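News > Community > Press Releases

Search this site Enter keyword Go

Zatby Toy Library Opens Sorting Room and Asks Families for Animal Figures

TALPUR, 2020-03-08 — Zatby, the toy lending library in Talpur, has opened a sorting room for donated toys next to its main lending hall. Families can now drop off toys during all lending hours. Until now, donations were taken only twice a year, and bags were kept in the hallway until staff had time to go through them.

The library has 1,505 toys on its shelves and lends them to member families for up to three weeks at a time. Building blocks, puzzles and play food make up most of the collection. Animal figures are borrowed more than anything else, and there are not enough of them to go around. The library has 103 in the collection and most are out on loan in any given week.

"Parents ask us for farm animals and zoo animals every day," said Shalini Goel, who manages the library. "We have a waiting list for the elephants. If you have a box of animals in a closet that your children have outgrown, we would like to see it."

Under the new system, toys are taken out of their bags and placed in plastic bins on a white table, where they are checked for cracks, sharp edges and loose parts. Small figures go into bins by themselves so that they do not get mixed in with larger sets. Toys that pass are washed, given a number and entered in the lending list. Toys that do not pass are returned to the family if the family asks for them — otherwise they are recycled where possible. 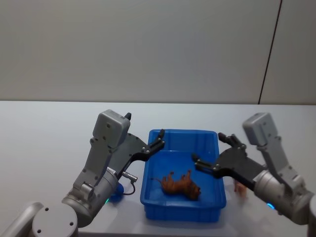 A toy lion in a blue bin at the Zatby toy library.

The work of setting up the room was paid for by Farex, a furniture supplier in Talpur, which also gave the shelving. Taston, a printing shop, made the number labels and the new membership cards.

Zubaida Tanoli, who runs the sorting room, said the check takes only a few minutes for most toys. Sets take longer.

"A single animal is easy," Tanoli said. "You look at the legs and the tail, you look for anything that could come off, and you wash it. A train set with all its track can take most of a morning."

The library accepts clean toys for children up to age eight. It cannot take soft toys, battery toys with missing covers, or anything that has been repaired with glue. Puzzles should be complete and tied or bagged — a note with the number of pieces is helpful. Donors do not need to be members.

Donations should be handed in at the front desk and not left outside the door. Larger donations of more than two boxes should be arranged ahead of time by phone.

Membership is open to any family living in Talpur. New members need proof of address and may borrow on the day they join. The library plans to add a second set of shelves for animal figures in September if enough are donated.

Media contact: Shalini Goel, Zatby Toy Library, Talpur

Comments (3)

marnie_k
Do you take dinosaurs or only real animals? We have a whole tub.

Zatby Toy Library
Dinosaurs are welcome, Marnie. Please bring them to the front desk.

P. Dorset
Glad the bags are out of the hallway. It was hard to get a stroller past them.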